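Udamier Docket Stamp and Service Log Set

Item 139
For law offices, process servers and registry counters
In stock - ships Monday to Friday

The Udamier set is a self-inking received stamp and a bound service log, sold together. It is meant for offices that take in paper filings by hand and need a clear record of the day and time each one came through the door.

The stamp prints the word RECEIVED, the date, the time to the nearest quarter hour and a blank line for initials. The date bands run for 19 years. Characters are tall enough to read after a page has been scanned or faxed. Ink is black as standard, with blue or red on request at no extra charge. Red does not copy well on older scanners and some courts will not take it, so check your local rules before you order.

The log has 78 numbered leaves, sewn and not glued, so a missing page shows. Each line has space for the matter name, the document, who delivered it, how it was delivered, the time and the signature of the person who accepted it. There is a wide column on the right for notes such as "refused," "left at front desk" or "second attempt." 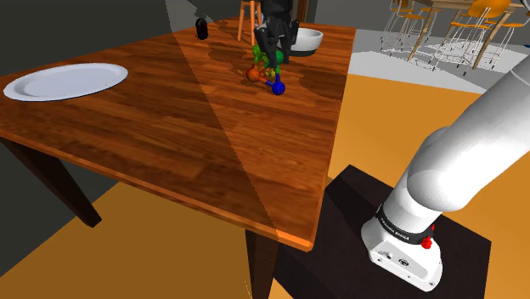 Rendered table with wood-grain top and white oval plate

Custom text

We can add up to two lines of text under the word RECEIVED. Most offices use the firm name and a city. Send the wording exactly as you want it to print, including periods and capitals. We set what you send and do not correct spelling. A proof comes by email from Femi Ojo in our order room, and nothing is made until you approve it. Custom stamps can't be returned once approved.

What's in the box

Udamier stamp with one ink pad fitted
One spare ink pad
One service log
Card with date band instructions

Refills

Replacement pads are sold in packs of 5. The pads also fit the older Zamis stamp, but Zamis pads do not fit this one - the tray is narrower. Logs can be ordered singly, and we can continue the leaf numbers from your last book if you tell us where it ended.

Using the log as evidence

The log is a record only. It does not replace an affidavit or a certificate of service, and we can't advise on what your court accepts. Write in ink, strike errors with a single line and initial them. Keep full books for as long as your file retention policy says.

Orders and questions

Orders placed by 2 p.m. go out the same day unless they include custom text. For account billing or orders for more than one office, ask for Nneka Babalola at Warato Legal Supply. The phone line is closed on Saturday, but the order form stays open.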